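Setting Up a Little Tabletop Cooking Station (No Kitchen Required)

I cook on small tables a lot. My own kitchen has a strip of counter you could cover with a newspaper, so years ago I started dragging an induction cooktop over to a side table, and then I started doing it in other people's big rooms too, with a bunch of small tables and everybody making their own thing. I love it! It's friendlier than crowding around one stove, and you can have eggs going at one table and vegetables getting cut up at the next.

What follows is how I lay out one station. If you're doing several, just do the same thing over again, and leave more space between them than you think you need.

What you'll need

A small, steady table
A single induction cooktop
A flat-bottomed pan that works with it (try a fridge magnet on the base, if it sticks you're good)
A tablecloth or wipe-clean cover
A shallow tray
A couple of small plates
One or two tools with wooden handles
Oil, salt, whatever bottles your recipe calls for
Paper towels, which I forget every single time

Step 1: Pick the table and shove it

Put both hands on the table and push. If it rocks, it's a plant stand now. You want something that stays put when you're scraping a pan with one hand and reaching for a plate with the other. Height matters too. I'm short, so a low table suits me fine, but Endang Ismail came to one of my January sessions, stood over my lowest table for an hour, and had a few things to say about her back afterward. We gave her a round one and a chair for the chopping and she was much happier.

Then walk all the way around it. You should be able to do that without turning sideways.

Step 2: Think about the cord first

I used to do this last and always ended up moving everything twice. Find your outlet, put the table near it, and run the cord down the side where you aren't standing. Plug the cooktop straight into the wall. My old Mornetti has a 1000 setting and I rarely go past it for eggs, but even so I don't want it sharing a power strip with a kettle and somebody's rice cooker. If you have more than one cooktop going, find out which outlets are on the same breaker before people get hungry. (Ask me how I know. We ate a lot of toast that morning, and then the toaster went too.)

Any bit of cord that has to cross the floor gets taped flat or moved.

Step 3: Cover the table

A patterned cover hides a lot. Mine get turmeric on them, and soy sauce, and once most of a beet. Pull it smooth before anything goes on top, especially under the cooktop, where a fold will make it sit crooked and your oil will run to one side. Check your cooktop's manual for how much room it wants around the vents, and keep loose cloth well away from them.

Step 4: Cooktop in the middle, plates to one side

I put the cooktop more or less in the center and work outward. Finished food goes on a small plate to the left, and the right side stays clear because that's the hand I reach with. Swap it if you're left-handed. The tray moves around. While I'm setting up and the power's off, it'll happily sit over the cooktop, which saves a surprising amount of room on a table this size. Once it's time to cook, the tray comes off and the pan goes on, and the tray goes on a chair or the next table over.

The station below has the light blue tray over the black cooktop, with a little plate of something yellow next to it.
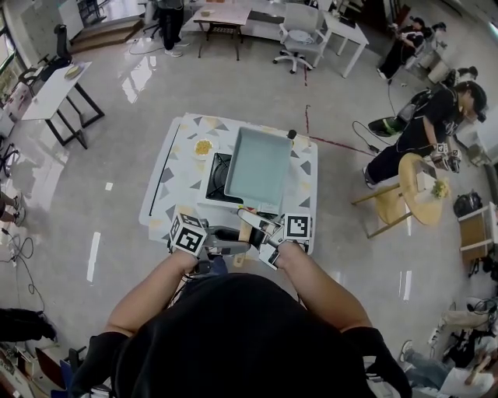 Step 5: Bring in the tools, but only a few

My rule is that if I haven't touched it by the second batch, it goes back in the box. One thing for stirring and one for lifting is plenty for most of what I make. I like wooden handles because they're comfortable and they don't clank around. Lay them with the handle toward you, somewhere flat, and not hanging off the table where your sleeve is going to catch them.

Glenys Partington uses a saucer as a spoon rest and I've stolen that from her completely. It's better than a real spoon rest — you can wash it with everything else and it stacks.

Step 6: Bottles at the back

Tall things go toward the far edge, where you can still get to them but your elbow can't. Close the caps. I turn the labels to face me too, which sounds fussy until you've splashed vinegar in a pan you wanted oil in. If your table is really narrow, skip the bottles and measure what you need into little cups beforehand.
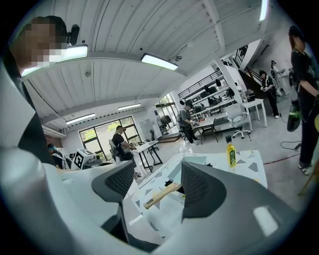

Tool with a wooden handle on the triangle pattern, bottle over by the far edge.

Step 7: Do a dry run

Before you switch anything on, pretend to cook. Pick up the stirring tool, reach for the oil, move a pretend egg onto the plate. You'll feel silly, and you'll also find the thing that's in the wrong place. For me it's usually the plate. Move it now.

Step 8: Cook, then leave it alone for a minute

Start lower than you think. Induction gets going fast, and scrambled eggs on a small pan can go from runny to rubbery while you're telling a story. When you're finished, turn it off and let the glass cool before you wipe it or put the tray back. The surface picks up plenty of heat from the pan.

A few extras

If the room has big windows or a door you can prop, open them early, before you start frying anything with garlic. A standing fan helps as long as it isn't blowing across the tables, where it'll cool your pan and send the paper towels everywhere.

Keep bags and coats off the walking paths.

For noodles, boil them ahead of time in a real kitchen and toss them with a bit of oil. They reheat nicely in the pan, and you won't be carrying a pot of boiling water across a room to find a sink.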